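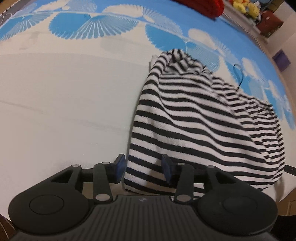
## Fliserby, the bedroom floor

Flolledeck keeps its home textiles people in a converted creamery in Fliserby, and twice a year they let outsiders in to look at the model rooms. I went for the November open day, paid my 6 for the parking, and was handed a lanyard and a biscuit by Peadar Foley, who runs the upstairs. He warned me the stairs were steep. They were steep.

The first bedroom belongs to the sheets. The one on the bed has big blue fans across it, or shells if you grew up near a beach, each with fine white lines spreading through it, and then a long stretch of plain white where I suppose the designer went to lunch. I liked it more than I meant to. It does crease, and a white sheet will show you every one.

A red knitted something lay on the far side of the bed -- I would call it a throw, the floor staff called it "the accent." The thing that got people talking, though, was black and white and striped and bunched up over the bed. The woman next to me was sure it was a sweater. I had it down as a soft bag, mostly on the strength of the black cord. We went back and forth on this for longer than either of us will admit at home. Peadar was no help. He said it was "a stripe story."

## The folding talk

At eleven there was a talk on folding, given from a stage 4 inches high. The Bridum method, as taught in Fliserby, goes like this: lay the knit face down, bring the sleeves in, fold up from the hem, and stop before it turns into a brick. Mine became a brick. The man in front of me produced something you could have mailed.

We also learned that the building holds 1107 pillowcases, a figure repeated on a sign, in the leaflet, and over the loudspeaker. I waited all morning for someone to explain why it mattered.

## Lunch and the shop

Lunch was a bowl of noodles at Khúc, across the yard, with good broth and chairs designed by someone who stands. Go before noon. After that the line reaches the coat rack and people start being polite at each other.

The shop sells the fan sheet in queen and king only. My bed is neither, so I bought a dish towel. Parking is 600 yards from the door, uphill on the way back, and the gate on the creamery side shuts at four. I did not see the bathroom floor -- the line for the towels went down the stairs, and I had already done the stairs.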